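Parvathi Kotian
Last updated: August 30, 2020
2 min read

Washing machine notes, one year in the Ritton Street flat. Short thread.

The machine is a Rosau, 8 kg drum. The label says 8 kg of cottons. For synthetics the limit is half that, and the manual puts this in a footnote on the last page.

I started weighing loads in March with a luggage scale. A bath towel is 640 g dry. A pillowcase is 400 g for the set of four. Jeans vary too much to bother with.

Spin speed matters more than temperature for drying time. On the top setting, towels hung at night are dry by breakfast. One setting down, they are not dry until the afternoon.

Shirts go on the lower spin anyway. The creases from the fast one cost more time at the ironing board than the airer saves.

Detergent: I use Ulletti powder, one level scoop. Two scoops left a white film on dark clothes and in the drawer. Hard water is the only case where I would go up, and then by half a scoop.

Drum clean once a month - empty, hottest cycle, no softener. Wipe the door seal first, or the fluff goes round again.

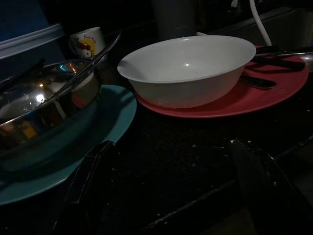 The filter is behind the small flap at the bottom right. Put a baking tray under it before you unscrew anything. Mine held two hair grips and a button.

Next thread: the Agudelo airer and why I moved it away from the window.

Comments

tillyw: Same footnote in mine. Been overfilling it for years.

Marc_P: Does one scoop cope with football kit?

Parvathi Kotian: Yes, if it is soaked first. Cold water, an hour.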